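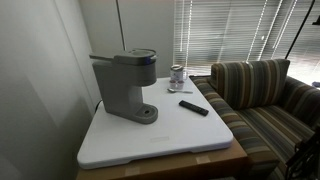 Budget check: used arm for coffee pod tasks, home setup
Started by stripedchair, 14 replies, page 1 of 1

stripedchair
Trying to settle a budget before January. The job is single-serve coffee: pick up a pod, open the lid, drop it in, close, set a mug under the head. Tabletop is white and smooth, and the coffee maker stays on the left half. Pods sit at the back right, next to the mug.

I have two quotes. Futiveck wants 1,382 for a refurbished arm with a parallel gripper. Cladar wants 1,000 for the arm alone and 232 for the gripper. Shipping is included in both. Is the refurb worth the extra?

pelham_k
Cladar. You save 150 and the gripper is a separate part you can replace. When my Futiveck gripper went I had to send the whole wrist back.

tworivers
Disagree. Ask Cladar what the warranty is on the arm. Mine was 90 days. Futiveck gave me a year on the refurb, and I used it.

stripedchair
Cladar says 90 days, same as yours. Futiveck hasn't answered on warranty yet.

Lamduan Saengthong
Before you pick either one, check the reach. Your pods are at the back, and you also have to get over the top of the machine for the lid. Measure from where the base will be clamped to the far side of the mug. People buy the arm first and then find out they need a different table.

Also, which fingers come with the gripper? The hard flat ones crush the rim on pods. Soft pads are cheap, but put them in the budget.

stripedchair
Hadn't thought about the pads. Base would go on the front edge. The edge is thick with a step underneath, so I don't know if a clamp will hold.

pelham_k
A clamp won't like that step. Get a Birkett plate and bolt it down.

tworivers
Or put the arm on its own stand and leave the table alone. Bolting through a tabletop is a lot of trouble for a first project.

pelham_k
A stand moves when the arm swings. Then you're recalibrating every morning.

Lamduan Saengthong
Depends on the stand. We have a Fleltbridge one with weight in the bottom and it stays where we put it. But it takes floor space, and you have an armchair right up against the right side of that table.

stripedchair
The chair can move. I'll measure the reach tonight and ask Futiveck about the fingers and the warranty in the same email. If they say a year I'm leaning that way.

pelham_k
Still think you're overpaying, but get the year in writing.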